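4.2 Self-reported laundry frequency

The claim that households wash clothes more often than they need to rests almost entirely on diaries, and we are not convinced that diaries can carry it. Pîrvu and Bozkurt asked 520 households in Clundard to log every load for one month. The average they report is tidy, but 60 of the diaries were filled in with the same pen and the same spacing from the first line to the last, a pattern more typical of a page completed in one sitting. The authors kept them in.

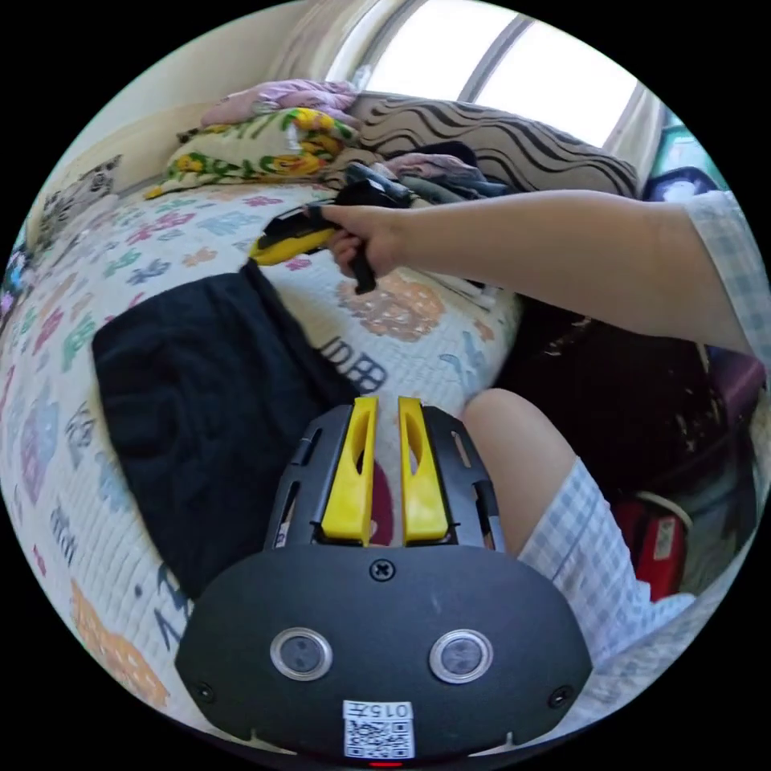 Figure 2. Dark red fabric behind the fingers of a hand-held gripper.

The Drunell survey has a different problem. Its 807 respondents were asked how many times they wear a sweater before washing it, with no option for "it depends." People who air a garment overnight and wear it again had to pick a number anyway — and the number then went into the model as if it were a habit. Answers collected in November were also pooled with summer answers from Flinda, where few people own a heavy sweater at all.

We therefore treat both estimates as upper bounds on what people remember, and use the metered water data in Section 5 wherever the two disagree.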